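Adelmo Bassi
@adelmobassi · October 2019

Okay, a few of you asked about the coffee corner after I wouldn't stop going on about it at dinner, so I'm going to put it all in one thread and then my poor family can have some peace. Get comfortable, I do ramble.

Adelmo Bassi
@adelmobassi
It started with the wall. I have wanted wood behind a table ever since a little cafe in Grurkstead where I used to do my paperwork (Clodero, if anyone remembers it, they closed in May and I'm still sad). Plain white table, warm brown wood behind it, and every cup they put down looked like it belonged in a magazine.

Adelmo Bassi
@adelmobassi
So I went looking for panels and nearly gave up at the prices. Then my old neighbor Junpei Nishimura told me he had some left from his hallway and would I take them for $150, and I said yes before he finished the sentence. He even helped me carry them in, bless him, and stayed for a coffee, and then another one.

Adelmo Bassi
@adelmobassi
And then there's the cup. I'm a mug person, always have been, big heavy things with chips in them. But I've come around to the tall black kind with the domed lid. It keeps my sleeve out of the coffee, for one thing, and against a white table it just looks so smart!

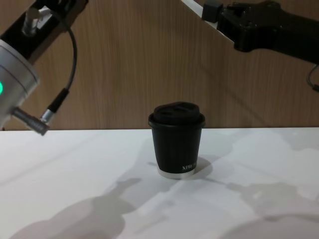

Adelmo Bassi
@adelmobassi
My wife says I have spent more time picking a lid than I spent picking our car. She may be right. I like a lid that snaps on properly, so that you feel it go all the way round. The flat ones I always end up pressing down in the middle and then there's coffee on my thumb.

Adelmo Bassi
@adelmobassi
Someone asked if a white top is a nightmare with coffee. A little bit, yes. I wipe it every morning with a damp cloth and a drop of dish soap, and if I've let a ring sit overnight I use baking soda mixed to a paste. Leave it a few minutes, wipe, done. I would still pick white again, it makes a dark corner so much brighter.

Adelmo Bassi
@adelmobassi
Now the seam, which I know some of you will have opinions about. I fussed over it for a whole evening, and had a tube of brown filler in my hand at one point. Junpei talked me out of it. He said wood moves, let it have its line, and I've decided I'm fond of it now.

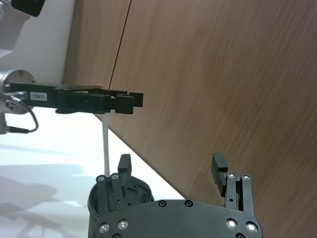 The seam in the wood, with the white tabletop down below.

Adelmo Bassi
@adelmobassi
Things I'd do differently: measure the wall twice (I was short by 19 millimeters on my first try and said some words), and put the wood up before moving the table in. I did it the other way and spent the afternoon leaning over the thing with a level in one hand — my back is still complaining.

Adelmo Bassi
@adelmobassi
Next up is a shelf, if I can find one in a brown that doesn't argue with the wall. If any of you have a piece of light wood sitting in the garage, please message me. I'll come and get it, and I'll bring the coffee.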